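Hutura 台式机拆装资料集 说明文件

版本：3
更新日期：2020年8月16日
主要语言：中文，零件名附英文缩写
维护：Zurken 旧机整理小组

这是什么

Hutura 收的是老式台式电脑的里面！侧板一开，主板、内存槽、处理器插座、硬盘线、电源线全露出来，每一台的走法都不一样，看多少台都看不腻。我们把手头 38 台立式机箱一台一台放倒、打开、清理、记录，最后攒出 151 份拆装记录，连同照片和一张零件对照表一起放在这里。

刚开始只是想给自己留个底，免得装回去时忘了哪根线插哪儿。后来越记越细，索性整理成一套别人也能用的资料。想学装机的、手里有台旧电脑舍不得扔的、做零件识别需要标注图的，都欢迎拿去用。

目录里有什么

records：拆装记录，纯文本，一份记录对应一次开箱。同一台机器可能开过好几次，所以记录比机器多。
photos：机箱内部照片，按机器编号分文件夹。
parts：零件对照表，共 30 个类别，每一类有中文名、英文缩写、常见别名和辨认要点。
wiring：接线笔记，只写从哪里到哪里，不画图（画过几张，太丑，删了）。
changes：改动历史。

机器从哪里来

大部分来自 Sikance 旧货仓，成批搬回来的办公电脑，型号杂，机箱倒是差不多大。另一部分来自 Semeniuk 社区学校的机房，换新之后淘汰下来的。硬盘数据在交到我们手里之前已经由原单位清除，所以资料里没有任何硬盘内容，也没有操作系统截图。机箱上的资产标签和姓名贴，拍照前都撕掉了，撕不掉的用纸胶带盖住。

一份记录长什么样

每份记录的字段都一样，顺序也一样，用普通文本编辑器就能看：

编号：机器号加开箱次数
机箱姿态：立放或侧放
主板颜色：绿、蓝、黑、其他
内存槽：数量，卡扣颜色，是否插着内存
处理器插座：固定框有无，拉杆位置，散热器在不在
电容：外观是否鼓包，有无漏液痕迹
数据线：颜色，起点，终点
电源线：颜色组合，走线方向
灰尘：轻、中、重
备注：想到什么写什么

备注栏是我们最喜欢的一栏，里面有“风扇缝里掏出一枚回形针”，也有“这台的线扎得真漂亮，舍不得剪”。扎线扎得好的机器特别值得一看，打开来线束贴着机箱边走，该弯的地方弯得很顺，让人忍不住想见见当年装它的人。

有些字段会空着。空着表示没看清或者没去查，不要当成“没有”。确认没有的，我们会写“无”。

零件名称怎么统一

同一个东西叫法太多了。内存槽有人叫内存插槽，有人叫 DIMM 槽；处理器插座有人叫 CPU 座，还有人直接叫“那个铁框”。records 里统一用下面的叫法，其他叫法全部收进别名一栏：

内存槽：长条形插座，两端或一端带卡扣。卡扣颜色单独记，白色和黑色最多见。
处理器插座：指底座本身。外面那圈金属叫固定框，旁边那根叫拉杆，三样分开记。
数据线：这里专指 SATA 线和老式 IDE 排线，面板线另算。
电源线：从电源出来的线束，按颜色组合记，例如“黄黑”“红黑黄黑”。
圆柱电容：主板上立着的小圆柱，按区域记，不逐颗编号。
面板线：开机键、指示灯、前置接口的细线，合起来算一类。

颜色不能代替型号！一根蓝色的 SATA 线和一根红色的 SATA 线可能完全是一回事，颜色只跟厂家当年手头有什么料有关。我们记颜色是为了在照片里好找，查线的时候省很多眼力。

拆的顺序

38 台都按同一个顺序来，前后记录才好对照：

一，断电，拔掉背后所有线，按几下开机键。
二，机箱侧放，主板朝上，卸侧板。
三，先拍一遍原样，什么都不碰。
四，软毛刷加气吹，从上往下清灰。风扇叶片用手指按住再吹。
五，记线。把每一根数据线和电源线的两头写下来，写完才允许拔。
六，取内存，两边卡扣一起往外压。
七，拆散热器。硅脂干透的会粘得很牢，轻轻左右拧，别硬拽。
八，处理器留在座上还是取下来，看机器情况，记录里写清楚。
九，装回，按第五步的笔记逐根插回去。

第五步最花时间，也最有意思。记过几台以后，看一眼线束的走向就能猜出电源装在哪一头，猜中的时候相当开心。

质量和检查

记录写完后由另一个人拿着照片核对一遍，对不上的退回重写。整个资料集前后核对了 3 轮。第一轮问题最多的是内存槽卡扣颜色，灯光一黄，白的就写成了米色；后来统一到白光灯下看，这个毛病就没有了。电容那一栏最难，轻微鼓包在照片里不明显，只有在现场侧着看才看得出来，所以照片和记录有出入时，请以记录为准。

已知的不足

办公电脑占了绝大多数，游戏机箱、小机箱、一体机都没有，别拿这套资料去推断所有台式机。

绿色主板特别多，蓝色和黑色偏少。做颜色相关的统计时请留意这一点。

照片的角度和距离并不统一，有的离主板很近，有的能看到大半个机箱，遮挡也是常有的。想找某个零件的完整样子，建议同一台机器的照片多翻几张。

早期记录里“数据线”和“面板线”偶尔混着写，changes 里列出了已经改过的编号。剩下的还在慢慢改。

适合拿来做什么

认零件。照着对照表一类一类地看，比背名词快得多，看完再去开自己的机箱，会有一种“哎，都认识！”的痛快。

练记线。挑一台机器，先只看照片写出线的颜色和走向，再翻 records 对答案。

做标注练习。30 个类别大小差得很远，从整块主板到一颗小电容都有，拿来试标注规范很合适。

教小朋友。Semeniuk 的兴趣课就用 parts 里的词表，从最大的零件认到最小的。

不太适合的用途也说一下：判断零件能不能用、估二手价、鉴定故障。我们只记看得见的样子，通电测试不在范围之内。

照片说明怎么写

每张照片配一小段文字，写主要零件和线的颜色就够了，看不清的别猜，型号没读到就不写。例如下面这一段：

机箱侧放，绿色主板。黑色内存槽一排，端部卡扣有白有黑。处理器插座带银色固定框和拉杆，上面没有散热器。黄黑电源线一束，蓝色 SATA 线一根，另见橙色线和黑色线。
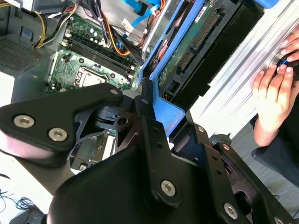 使用与投稿

文字和照片可以自由用于学习、教学和研究，转载时写上 Hutura 的名字就行。发现记录有错，把机器编号、字段名和你认为正确的写法一起发来，我们核对后写进 changes。

也很想收到新的机器！尤其是蓝色或黑色主板的老机箱，还有那种线扎得特别用心的。投稿请照着前面的字段写，照片先拍原样再动手，标签和个人信息遮好。新记录从 4 月那批之后的编号接着往下排，编号由我们来分配，投稿时先空着即可。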